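About Fakau Art Placement

Hi, I'm Felista Odera, and I started Fakau after seven years of selling my own prints at weekend fairs. I loved the fairs, but I kept wondering who picked the art in dentists' offices and hotel hallways. So I called a few places and asked!

These days I help painters, printmakers and textile artists get their work into clinics, libraries and small hotels. There are 226 artists on my list, and I've talked with every one of them – usually for longer than we planned. You keep your copyright, and you set your own prices.

I run two open calls a year, and the next one is in June. Send me four pieces and a few lines about how you work (no fancy artist statement, please). 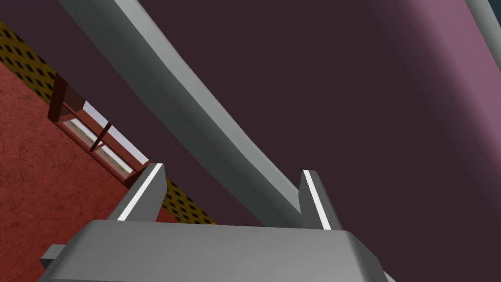
Gray gripper with two fingers, computer rendering

My studio is upstairs in the old Flolik building. Come by if you're in the neighborhood – just email first, I'm often out hanging pictures.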